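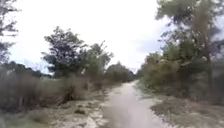 Living With a Basic Phone: A Project Report on Feature Phones and Their Owners
Colin Catterall
Mobile Communication and Society, second-year project
June 2019

1. How the project started

My grandmother has had the same kind of phone for as long as I can remember. It has buttons, it rings loudly enough to be heard from the yard, and she charges it when she happens to think of it. When our class was asked to choose a piece of everyday technology and study the people who use it, most of my classmates went straight for watches, speakers and smart doorbells, and I have enjoyed hearing about all of those. But I kept thinking about that little phone on the kitchen windowsill, and I wanted to know who else still carries one and what they like about it.

So this report is about feature phones, by which I mean phones with a keypad that make calls, send texts and perhaps play the radio, but do not run the big app stores. I looked at two places, the town of Vula, where I live during the school year, and the farming district of Collach, where my family comes from. I am very grateful to everybody who let me sit at their table and ask questions about their battery.

2. What I set out to learn

I had three questions in mind. Why do people choose a basic phone when a cheap smartphone is sold on the same shelf? What do they miss, if anything? And how well does a basic phone hold up in ordinary use, once it has been dropped, lent out and left in a coat?

3. How I went about it

The main part of the work was a short paper survey. I printed 600 copies and left them at the library in Vula, the feed store in Collach and the counter of Fitzgerald, a repair shop that was kind enough to keep a box for me next to the register. I got 181 back, which pleased me very much, as my teacher had warned me to expect far fewer. I then went and talked to 40 of the people who had written on the form that they would not mind a visit. Some of these talks were ten minutes on a doorstep and some lasted through coffee and two kinds of cake.

I also used a basic phone myself for the whole term. I picked the Jarkell, a plain candy bar model with a flashlight on top, with a battery rated at 800 mAh. I moved my SIM card into it and put my own smartphone in a drawer, with only one or two lapses that I have recorded in my diary.

4. What people told me

The battery came up first in almost every talk I had. People in Collach are out for long hours, and they like a phone that can be forgotten for days and still have something left in it. The second thing was the buttons. Several older people told me they had been given a touch screen by a son or daughter and could not get it to respond to dry or rough fingers, or with gloves on, and had quietly gone back to the old one.

Price mattered too, though less than I had expected. A good many people in Vula own a smartphone as well and keep the basic phone as a second one, for work or for travel, or to lend to a visiting nephew. One man keeps his in the truck and has never given anybody the number.

As for what they miss, the answer was nearly always pictures. Grandparents hear that there is a new photo of the baby and then have to wait until someone comes by to show them. A few people also mentioned maps, and one lady would dearly like to have the bird call program her neighbor has.
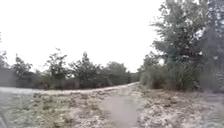
5. My own term with the Jarkell

I will admit that the first week was hard. Typing a text by pressing the seven key four times to get an S is slow work, and my friends soon noticed that my messages had become very short. The group chat for our class was the biggest problem, and I missed one change of room entirely. By the second month I had gotten used to it, and I found I was calling people more, which my grandmother considers the best result of the whole project.

The sound on calls was clear and a little louder than on my smartphone. The radio needs the headphones plugged in to work as an antenna, so I carried those too. The back cover came loose once when I dropped the phone on the library steps, but I snapped it on again and it has stayed put.

6. Weak points in the study

The forms were left in places where people could pick them up or ignore them, so I mostly heard from those who have something to say about phones. The box at the repair shop may also have brought in more people with broken ones. I asked nothing about income, as it felt rude, and I now think a gentle question on that would have helped me.

7. Further work

I would like to go back to Collach in July and ask the same people about network coverage, which I left out because the form was already two pages long. If the older mobile network there is ever switched off, many of these phones will need replacing, and I would like to know whether their owners have been told. The blank survey form and my diary are in the folder handed in with this report.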